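# The Teal Table, and Other Small Matters

Every household has a surface that ends up doing all the work. Ours is teal. It was going to be a desk, then a place for mail, and by June it had settled into its present career as the spot where little things get sorted, admired and lost. Paloma Kapoor calls it the hardest worker in the house. It has not let this go to its head.
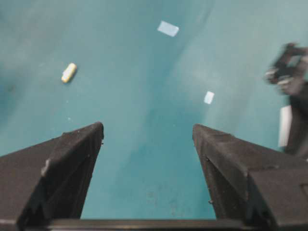
*Teal, with specks. The dust is on permanent loan.*

I should say a word about the color. The can said something far more poetic than teal, and Shafiq Khan spent a whole evening telling me it was green. It goes from turquoise to a kind of tired aqua depending on where the light lands, so we both got to be right, and neither of us enjoyed it.

The small bits and pieces are another story. I keep mine in 2 jars, one for things with a purpose and one for things that might find one. The second jar is winning. My favorite kind of piece is a plain speckled block with a little round peg in it – the sort of object you can't throw away and can't explain to guests.

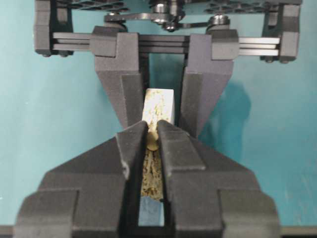
Lakmal Howlader thinks a piece like that should live on a shelf. Lakmal has shelves. I have a table, and a firm belief that anything worth keeping should be within reach of my coffee.

I do wipe the table down, usually late in the morning, with a damp cloth and low expectations. 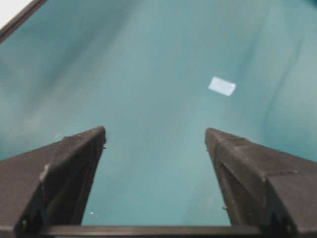
The scuffs I leave alone. Moushumi Matubbar once offered to sand the whole top and start over, and I said I'd think about it, and I'm still thinking. Next up on this page: the drawer.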